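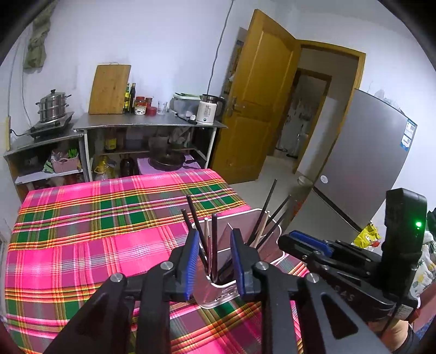
A plaid tablecloth. The bands of color cross each other to make squares.

Why Does Plaid Look Like That?

Plaid is a pattern made of stripes that cross. Some of the stripes go up and down and some go side to side. You can find it on shirts, blankets, skirts, school bags and tablecloths. Some plaids are printed on top of the cloth, like a picture on a T-shirt. Others are made while the cloth is being woven, and those are the ones this page is about.

How cloth is woven

Weaving starts with a loom. A loom is a frame that holds a lot of threads side by side and keeps them tight. These threads are called the warp. A scarf might need about 500 of them.

Then the weaver takes another thread and passes it across the loom. It goes over one warp thread, under the next, over the next, and so on to the other side. This crossing thread is called the weft. On the way back it does the opposite. Wherever it went over before, it now goes under. That locks the threads together so the cloth does not fall apart.

Where the squares come from

If all the warp threads are red and all the weft threads are red, you get plain red cloth. To make stripes, the weaver sets up the warp in groups: 20 red threads, then 12 green, then 20 red again. If the weft stays red, the green stripes run in only one direction.

To make plaid, the weaver changes the weft in the same way. Now there are stripes in both directions, and they have to cross.

Look at what happens at the crossings. Where red meets red, the square is solid red. Where green meets green, the square is solid green. Where red meets green, you get tiny dots of both. From across the room your eyes mix the dots together and you see a darker, browner color. No brown thread was used. Two colors of thread can make three colors of cloth.

Tartan

In Scotland this kind of pattern is called tartan. The list that tells the weaver how many threads of each color to use is called the thread count, or sett. In many tartans the stripes run in order to a certain point, then run backward, like a word that reads the same from both ends.

Gingham is a simpler relative. It usually has one color and white, with all the stripes the same width.

Try it with paper

Beatrice Kombo teaches weaving to second graders and starts them off with paper strips. You will need two colors of paper, scissors and tape.

1. Fold a sheet of paper in half. Cut slits from the fold, stopping a finger's width before the edge. Open it up.
2. Cut strips from both colors.
3. Weave a strip over and under through the slits. Start the next strip the opposite way.
4. Change colors whenever you like. Tape down the ends.

This gives you checks. For a real plaid, use yarn on a cardboard loom and change colors in both directions.

Words to know

Loom: a frame for weaving
Warp: the threads held tight on the loom
Weft: the thread that goes across
Sett: the order and number of colored threads in a tartan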